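Home Lettings For Owners Guides Contact

Your Garov Owner Guide: Section 2, Putting a Property on the Market
Reading time: 2 minutes

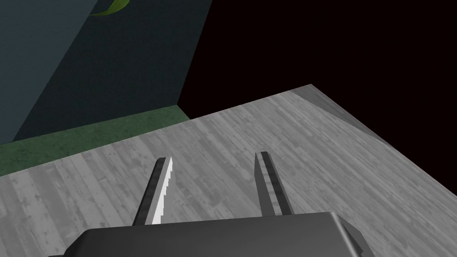

PLARNOMOV, May

Welcome back, and well done for getting through the account set-up in Section 1, which I know is the dull bit. In this section we'll get your house or flat listed and ready for viewings. Put the kettle on first if you like, as it does save your work between steps and you can wander off whenever you please.

1. Sign in and choose Add a Property. Type the postcode and pick your address from the list. If you own a flat, do check the flat number, as the upstairs and downstairs ones often sit side by side and are easily muddled.

2. Fill in the rooms, starting at the front door and going round the way a visitor would. A box room goes under Other Rooms unless it takes a full-length bed.

3. Write your description. You have 3,000 characters, though most owners are happy with far fewer. Mention the parking, the heating and which way the garden faces, and anything you've grown fond of over the years.

4. Enter your asking price in whole pounds. The box moves up and down in steps of 1,000, but you can type over it.

Note: the price stays hidden until you press Publish, so feel free to try a few.

5. Open the Viewings tab and tick the times that suit you. Tuesday evenings are switched on to begin with, so untick them if that's your choir night.

6. Add your agent under People. Owners in the Duangkaew office area should choose Mayuree Sriwong for sales or Ilham Benkirane for lettings.

CAUTION: Never put alarm codes or key safe numbers in the description. Use the Private Notes box, which only your agent can open.

7. Press Preview, read it all through slowly, and then press Publish.

Note: if you came over from Tarnix, your old viewing times won't have travelled with you and will need ticking again at step 5.

To change anything later, go to My Properties and press Edit. Section 3 covers offers.

We use cookies to remember your settings. Accept Manage choices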